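Minutes of the equipment review meeting
Saturday, June 6, 2026

1. Minutes of the March meeting
Agreed as written, apart from the hire price under item 4, which should read 728 a month.

2. Taltari arm kit
The kit has been on trial from Lernuvano. The offer is to buy at 3000 with one year of support, or to carry on hiring. The bench team reported that the arm is simple to set up and the start-up guide is clear. Cable routing is the main complaint – the ties supplied are fiddly and take a long time to redo after each change of tool.
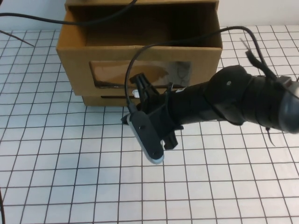 Support has been slow. Two emails to Lernuvano went unanswered for over a week, and the reply to the second dealt with a different model. The meeting felt this should be settled before any money is spent. Spare gripper fingers are quoted at about 500 a set, and it was not clear whether the first set is included.

Brevau has also sent a quote for a smaller kit. It leaves out training and was not discussed further.

Agreed: keep the hire going for one more month and ask Lernuvano for written support times.
Action: bench team to send the list of faults and questions.

3. Storage
The Escobedo shelving is still on order. Carried over.

4. Any other business
None.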